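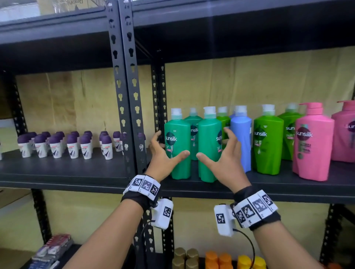
2024-10-01
By Korkor Mahama

Filed under: Short Fiction, Work

The quote from Karabulut came to 3,550 for one arm, without the stand. Trilaston wanted 3,181 for theirs, stand included, but you had to buy the software by the year.

Dina put both numbers on the whiteboard in the back office at Jarside and drew a box under them for the gripper. She left the box blank.

"What's the gripper?" her brother said.

"Depends what it has to pick up."

"Shampoo. Deodorant. What's on the shelf."

"They charge by the shape," she said.

He sat down on the step stool. He had run the store for nine years and had never bought anything for it that cost more than the cooler. She had told him the arm would straighten shelves at night. He had asked who straightened them now, and she had said he did.

The man at Clirico had a used gripper for 600. It opened wide enough for a large pump bottle. He couldn't promise it for the roll-ons, which were small and stood close together. He suggested a second gripper, and a changer so the arm could swap between the 2.

"How much is the changer?" Dina asked him.

He said he would have to look it up. She wrote "changer" on the whiteboard with a question mark.

They went out front. Her brother took hold of a green bottle, turned it until the label faced out, and let go. He did the next one. Dina timed him on her phone through the whole row and wrote the time on her hand.

"Is that good?" he said.

"It's what I have to put in the plan."

"Put March," he said. "We can look at it again in March."

She went back and wrote it in the box. Then she moved the whiteboard so the door would close.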